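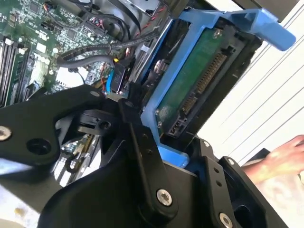
OK, a thread on teaching a robot arm to swap hard drives, because this has been my whole summer and I can't stop talking about it!

The job is easy to say. Get hold of the blue caddy, work it along the bay, don't bend anything. You or I would do it while on the phone. The arm has to learn it from me driving it, one demo at a time.

What surprised me most: the driving is a skill. My first day I was awful. I kept squeezing the caddy like it was going to run away, and every squeeze ends up in the demos - so the policy learns to squeeze too.

Kalevi Valtonen watched me for an hour and told me to slow down only for the last little bit, and move like a normal person the rest of the way. Best advice I've had all year. My demos went from painfully long to 14 seconds.

We're at 352 good ones as of Wed 16 July. The goal is 499 (yes, 499, the spreadsheet was numbered from zero and now it's tradition).

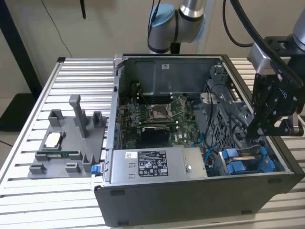 Cables are the hard part, by the way. The caddy is stiff and goes where you push it. A cable goes wherever it likes, and it's a bit different every time you reset.

So I stopped tidying them between runs. Messy on purpose! The early Trendden policy only ever saw neat cables and it froze the second one flopped over the bay.

Also learned: throw out fewer mistakes. If I miss the handle, back off and get it on the second try, that's a keeper. I want it to know how to recover. If I jam the thing and sit there swearing, that one goes.

Around 10 demos in a row is my limit before my wrists get sloppy. Then I swap with whoever is free - different hands are good for the data anyway.

Next up are the memory modules, hopefully by September. Those little latches scare me and I can't wait.

If you've done teleop on snap-fit parts, tell me how you handle the click. I can hear it but I can't feel it through the controls, and I'd love to compare notes.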